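5. What people read first

We had supposed, when we began visiting homes and workplaces in Foston and Tisari, that people would find their way around an unfamiliar object by its shape and only afterwards look for any words on it. Our readers were kind enough to put us right. Of the 714 reading sessions we held, 400 began with the person saying the name or label aloud, often while still looking for their glasses, and several readers told us they did not feel properly introduced to a thing until they had done so.

Capitals were a good deal more welcome than we expected. Small letters have long been thought easier on the eye in running text, and we have no quarrel with that, but a single short word on a box or a tool is hardly running text. Our older readers in Foston spoke fondly of enamel signs and biscuit tins, and seemed to carry that liking over to newer things.

Colour gave more trouble. Pale lettering on a dark ground was praised in daylight and grumbled about by lamplight, particularly where the surface had a shine to it. We come back to lighting in section 6, where the evening sessions at Tisari are set out at greater length.

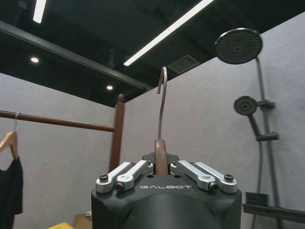
LETTERING ON DARK SURFACES

Figure 5. Light grey capitals on a flat black front face, with silver arms and black socket screws above the word.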